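Walking Club Turns 2 on September 16, 2025

We can hardly believe it, but the Flokdale lunchtime walkers are two years old! What began as a sign-up sheet by the Drelloritz mailroom now has 200 names on it, and the pace groups (easy, steady and "please wait for me") all fill up every week. New faces are welcome any time — just bring shoes you like.

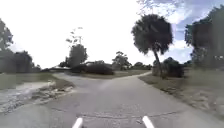

Left or right at the fork, both count toward your miles.

Our December goal is 300 club miles, and we'd love to beat it. Log yours on the Grastix page or drop a paper slip in the box by the stairs. The steady group already has 19 in, all from short lunch breaks, and they are very proud of it! 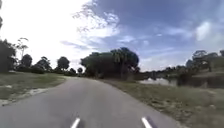

Soup Swap Is Back

Bring a quart, take home a quart. Last year's lentil and lemon went in minutes, so label your lids and come early. The Görtz kitchen has the big ladles and plenty of fridge space — please mark anything with nuts or dairy.
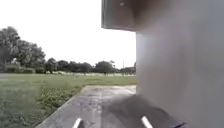

The Newsletter Editor
Flokdale Staff News

Send me your recipes and your favorite routes. I read every one, and the best soup gets the back page next time!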